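What I Learned From My First Season of Club Hillclimbing

I have wanted to write this since September, when the last event finished and I drove home with the windows down, grinning like a child. A whole season! In a car I part-own! If you have ever stood on a bank in drizzle watching little cars fling themselves up somebody's driveway and thought "I could do that", then please read on, as I am now going to try and talk you into it.

For anyone new, hillclimbing is one car at a time, uphill, against the clock. You get your practice runs in the morning and your timed runs after lunch, and the whole thing is over in less time than it takes to boil an egg. Then you queue, fret, eat something, and do it again. I love it more than I can sensibly explain to my family.

How we ended up with a car

Babar Rajput and I had been going to the Soomro hill as spectators for years. One evening he rang me with his "I have found something" voice, and what he had found was a small blue hatchback with a roll cage, 138 horsepower and a boot full of somebody else's spare wheels. It weighed 692 kilos on the club scales, driver not included, and it smelled strongly of old carpet. We went halves. Sharing a car is quite normal at this level (you get a double entry and different numbers on the doors) and it makes everything cheaper, apart from the arguments about seat position.

Babar is tall. I am very much not. We got the changeover down to a minute or so by the end, with me sitting on a slab of foam that Ghazala Lodhi cut down from an old camping mattress. Best bit of engineering on the car, in my view.

The first run

I was dreadful. I stalled on the line, the lights stayed green, and the marshal very kindly looked at the sky. When I did get going I braked for the first corner somewhere back in the previous parish. But then there's a stretch through the trees where the road rises and you simply keep your foot in, and the engine is howling and the hedges are going past in a blur, and I heard myself laughing inside the helmet. I came last in class and could not have cared less.

Irfan Lashari, who has been doing this since before I could drive, walked the hill with me afterwards. He stopped at every corner and made me crouch down and look at the camber. I took more time off from that one walk than from anything we ever bolted to the car. If your club offers a course walk with an old hand, go on it, even if it is raining, even if you've been before.

The Stakton weekend

Stakton was the big one for us, two days with camping, and a faster hill than we were used to. The bottom half is all flowing bends and the top is a nasty tight hairpin where everyone's tyres are just starting to wake up. Laiba Butt won our class in a car with less power than ours, and watching her through that hairpin was a proper education. She is so patient with the throttle! I had been stamping on it and wondering why the front wheels went on strike.

I finished 7th, which was my best result of the year, and Babar beat me by a margin I've decided not to print.

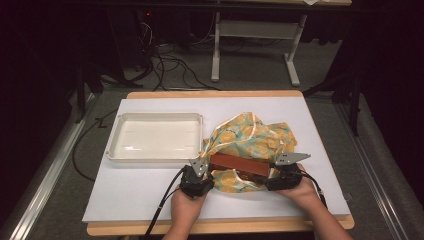
What it cost, more or less

People always ask. Entry fees are the main thing, and after that it's tyres, fuel for the tow car and an alarming number of bacon rolls. Our one big surprise was a clutch cable that let go at Poment. A replacement and a day of Tahira Rind's time came to £200, and she threw in a lecture on pedal adjustment which we thoroughly deserved.

You can do it for a lot less than we did. Plenty of clubs have a class for ordinary road cars, where you drive there, take the shopping out of the back, race, and drive home. Check the rules on helmets and overalls before you buy anything second-hand, though, as the date labels matter and they do look.

Next year

We're entered for the opening round at Mesell, on a hill neither of us has driven. I've been watching in-car videos over breakfast and can now recite the first four corners to the toaster. The gearbox is coming out over the winter for a shorter final drive, and Babar has promised to fit a seat runner that moves without a hammer. Come and say hello in the paddock if you're there. We'll be the ones with the blue car and the foam.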